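Small cups in pink, mint and yellow, sold singly or as a mix 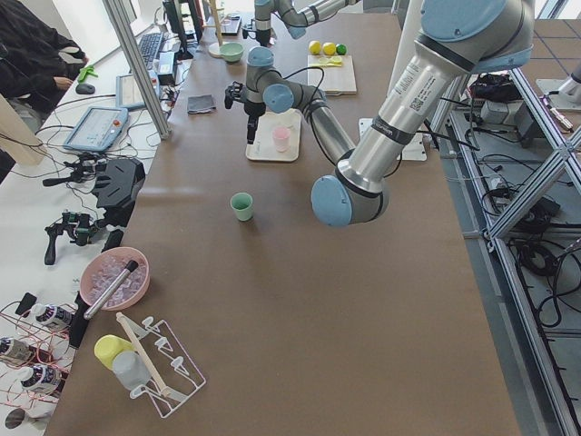 Angharad Howells wrote to ask if she could get just the mint ones, because her sister has already claimed every other color in the house. Yes, you can! Pick "single color" in the drop-down and type mint in the notes box. I've had that question so often that I finally moved the singles up to the top of the page.

So, the cups. I started selling them in October when I got tired of big heavy mugs for small drinks. I like a short glass of juice in the morning and something with ice in the afternoon, and a giant mug is silly for either one. Our Prasevmont cup holds 190 ml when you fill it right up to the rim (a bit less if you'd like to walk across the room with it). It's plain inside and out, no print, no logo on the side, and the colors are soft ones that get along with each other. I mix them on purpose. A whole shelf of one color looks like a school cafeteria to me, but that's a matter of taste and I'll happily pack you a whole shelf of one color.

What you can order

Single cup, any color we have in stock. Item 307.
Mixed set of 3, one pink, one mint, one yellow. Item 596.

The bowls, the cutting board and the mug tree are not part of the set. I do carry a wooden mug tree from Baumgart on the kitchen wood page, and it's a good one, but please look at the cup before you buy the tree. These cups are for stacking or for a shelf, and I wouldn't plan on hanging them.

Washing and drying

Warm water, regular dish soap, soft sponge. I do mine by hand and lean them on a wire rack, tipped a little so the water runs out from under the rim. If you set them flat upside down on a towel you get a ring of water that just sits there, and then somebody puts the cup away wet (me, usually). Top rack of the dishwasher is fine too. Skip the scouring pads, they dull the finish and there's no getting it back.

Please don't put them in the oven. One customer asked about baking little custards in them and I had to say no, much as I'd like a custard.

Ice and lemon

This is what I use mine for most! Fill a bowl with ice, put the scoop in it, cut up a lemon and a lime on a board and let people help themselves. Two scoops can be too much for a cup this size, so go with one and top it up later. Ilse Meinecke wrote in to say she serves sherbet in hers with a tiny spoon, and I've been copying her ever since.

Shipping

Cups go out wrapped one by one in paper, in a plain carton. If one shows up damaged, send me a picture of it and of the box, and I'll mail a new one. Keep the box until you've heard back from me. Orders that come in before noon usually leave the same day.

Yellow is running low at the moment. More are on the way from Dralance, and you can leave your email under the yellow cup if you'd like a note when they get here.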